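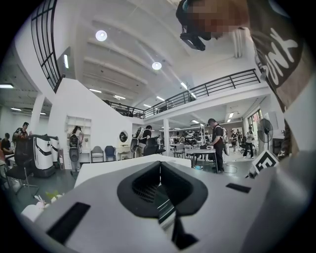

Main floor, seen from gripper height, with the mezzanine at the back

Thread: Budgeting for hand-held grippers and backpack rigs, what have you spent?

feven_derese
2024-05-19
Right, I have a budget to hand in by June and I'm having far too much fun with it! Photo at the top is for a sense of the space: open plan, people in backpack rigs, one working at a table, desks going back a long way behind them. I want to add more hand-held grippers and rigs to go with them. Lernau have quoted me 2,514 per station, with gripper, backpack and headset in one bundle. Plomis sell the parts separately and it comes out cheaper on paper, but then you're doing the cabling yourself. Has anyone bought from either? And what did you forget to put in the budget the first time?

wobblebench
Ooh, lovely big room. We went Plomis and I'd do it again tomorrow. Spare finger pads are 37 a pair and you will get through them, so put in twice what you think. The kit is great to use though, new people pick it up in a morning.

Norfolk_Tim
I'd go the other way. I've done the self-cabling thing and lost most of a month to it (bad connectors, then the replacements were the wrong length). The Lernau bundle costs more and you plug it in. If your people's time is in the same pot as the kit, the bundle wins.

wobblebench
Tim, that was the old connector! The new one clicks and stays put. I'll give you the month though, ours was nearly as bad.

marrowfat
Batteries!! Everyone forgets batteries. Ours are 80 each and you want two per backpack so one can sit on charge. Also check how heavy the rig is before you order a pile of them. Norðdahl do a lighter frame, 115 extra, and our lot fight over it.

feven_derese
Two per backpack hadn't crossed my mind, thank you. Adding a line now. Does the Norðdahl frame take the Plomis mounts?

marrowfat
With an adapter plate, yes. Ask for it when you order, they don't list it.

kestrel_9
Can I put in a word for tables and chairs? I can see a cable looping over the floor by one of yours. We moved to overhead drops from Wodus and it's made the place so much nicer to walk about in.

Norfolk_Tim
Overhead drops are a building job, not an equipment one. I'd keep them off this budget or the whole thing gets held up.

kestrel_9
Fair, ours did get held up. Still worth it!

feven_derese
Separate request then. Current plan is one Lernau bundle and one set of Plomis parts, run them side by side, then order the rest. I'll post the spreadsheet once I've tidied up the battery line.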